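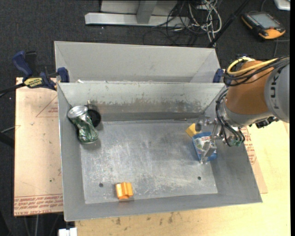 Page last modified: 27 Mar 2022

Figure 3. Crushed green aluminum can in an open metal bin.

Papers > Home Cooking > Palamarchuk, Vītola and Zoëga > Section 4

Search this paper Go

4. Stated and measured cooking times

4.1 Recipes and households

We took the recipes from the Lysenko collection, which holds 1,476 weeknight dinners with a stated total time. We kept only recipes with a single stated time and dropped those that gave a range. Slow cooker and pressure cooker dishes were dropped as well, as were recipes that called for a sauce or dough made on another day. From what was left we drew 24 recipes by lot. They were mostly noodle dishes, bean stews, fried rice and sheet-pan vegetables, and none had a stated time over 40 minutes.

Households were recruited in Ellholm and Tonddale through notices in grocery stores and one mailing to parents at a primary school. A household could take part if one adult cooked dinner at home on most weekdays. Each household was sent three recipes and asked to cook them in any order, with its own pans and its own stove. Groceries were delivered whole: onions with skins on, carrots unpeeled, ginger as a root, beans in cans. Cooks could swap a spice they did not like but not a main ingredient.

4.2 What counted as cooking time

The clock started when the cook first touched an ingredient or a pan, whichever came first, and stopped when the food was on plates. Reading the recipe through beforehand was not counted. Rereading it with a knife in hand was. Cooks logged the times with the Vavix kitchen timer, which has a button for each step, and wrote a short note after the meal. Chelsea Pickering coded the notes and Zoia Antoniuk coded a second set without seeing the first. Where they disagreed, the note was read again by both and settled by talking it over.

Draining and rinsing were logged as preparation, as was opening packages. Clearing the counter partway through was logged separately – several cooks did a good deal of it, and we did not want it hidden in the chopping. Washing up after the meal was left out, since recipe writers do not claim to include it.

4.3 Results

Measured times were longer than stated times for most dishes. The gap came almost entirely from preparation before the heat was turned on. Once the pan was hot, the step times printed in the recipes were close to what the cooks logged, except for onions. A recipe that asks for soft onions in five minutes was rarely met, and many cooks wrote that they had either waited longer or gone on with the onions still firm.

Dishes with rice showed the smallest gap, as the vegetables could be cut while the rice cooked. Noodle dishes showed a larger one. Many of these recipes list the vegetables as "sliced" or "minced" in the ingredient list, and the stated time seems to begin after that work is done.

Three households also cooked one recipe a second time in December. Their preparation was quicker on the repeat, but this is too few to say much – we mention it for anyone planning a longer study.

Shares 3 | Comments 0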